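About Clullmont Memorial Records

Clullmont Memorial Records prepares obituaries, death notices and family record files for funeral homes, cemeteries and private families. The office is in Mumesley. It was opened by Yaowalak Phuthong, who had worked as a records clerk for a county cemetery district and had spent much of that time correcting dates on cards that had been copied from newspaper notices.

The company does not arrange funerals, sell caskets or markers, or hold money for either. Its work is limited to text and to the records that support the text.

What we prepare

Death notice. A short notice giving name, age, place of residence, date of death, and service time and location. The standard length is 85 words. Most newspapers in our area charge by the line, and a notice of this length fits the lowest rate band at the papers we send to most often.

Full obituary. A longer account covering birth, parents, schooling, marriage, work, military service, church and club membership, survivors, and those who died earlier. The standard length is up to 960 words. Longer texts are accepted for funeral programs and for the online file.

Family record file. A typed file with a page for each member of the immediate family, a list of sources, and copies of the documents used. It is supplied on paper and as a digital copy.

Cemetery card review. A check of a cemetery's burial cards against headstones, county registers and published notices. Differences are listed and left for the cemetery to decide. We do not alter cards.

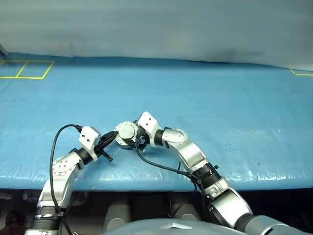
Two arms with white grippers over a table covered in blue plastic sheeting.

How an obituary is put together

The family or funeral home fills in an intake form with 74 fields. Few families can fill in all of them, and blank fields are acceptable. The fields needed before drafting can begin are full legal name, date and place of birth, date and place of death, and the name of the person approving the text.

A drafter then writes the first version from the form. Places are given by town and state. Where a town has changed its name or been absorbed by another, the name in use at the time of the event is given first and the present name follows in parentheses. Schools are handled the same way. A person who finished at a school that later merged is listed under the school named on the diploma.

Birth names are placed in parentheses after the first name. Nicknames are placed in quotation marks and used after the first paragraph only when the family asks for it. Survivors are listed in this order: spouse, children by age, grandchildren, brothers and sisters, then others. Spouses of children appear in parentheses after the child's name. A former spouse is listed only on written request.

The draft is sent to the approving person, who may return it with changes twice at no charge. Changes after the text has gone to a newspaper are billed at the newspaper's rate, and some papers treat a change as a new notice.

Checking

Each date in a full obituary is compared with one document where a document can be had. Birth and marriage certificates, discharge papers, school annuals, church registers and earlier family notices are all used. When two documents disagree, the approving person is told which says what. The most common disagreement is a marriage date, where one source gives the date of the license and the other gives the date of the ceremony. The second most common is the year of birth for people born at home and registered late.

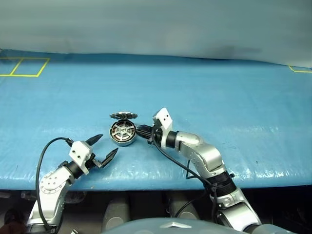
If no document is available, the date is printed as the family gave it, and the file is marked "family statement." The mark stays in our records and does not appear in print. Families who later find a certificate can send a copy, and the file will be updated. The printed notice is corrected only if the family orders a correction.

Cause of death is not printed unless the approving person asks for it in writing.

The Chantharasri system

Files are kept in Chantharasri, an indexing system written for this office and named for the street in the founder's home town where her grandmother lived. Every person named in an obituary receives an entry, including survivors, so a later notice for a brother or daughter can be started from information already on hand. Entries are linked by relationship and by place.

Entries for living persons are not shown to the public. Entries for the deceased may be searched at the Mumesley office during business hours, or by mail with a written request. A request should give the surname, any other spellings the family has used, and the county. Requests without a county take longer.

A paper copy of each approved text is kept in a fire-rated cabinet. The digital copy is backed up nightly to a second site.

Karport delivery

Approved texts are sent to newspapers, funeral homes and printers through Karport, our delivery desk. Karport keeps a list of each paper's deadlines, line widths, photo requirements and billing contacts. A text received and approved before noon is normally sent the same day. Papers that publish weekly may close their pages several days ahead, and families planning a service should ask about this first.

Photographs should be sent as prints or as unedited scans. Prints are returned by mail within 30 days. We crop to the head and shoulders for newspaper use and leave the full photograph in the family file. Newspaper clippings do not reproduce well and are used only when no other likeness exists.

Staff

Yaowalak Phuthong is the owner and reads each full obituary before it is released. Drafting, document checking and delivery are done by separate staff members, so that the person who writes a text does not also check it. New drafters begin with death notices and move to full obituaries after a review period. The staff list is revised each November.

Billing

Private families are billed on approval of the text. Funeral homes and cemeteries are billed monthly. Newspaper charges are passed on at cost and shown on a separate line. A current price sheet is available from the office.

Page last revised April 4, 2018.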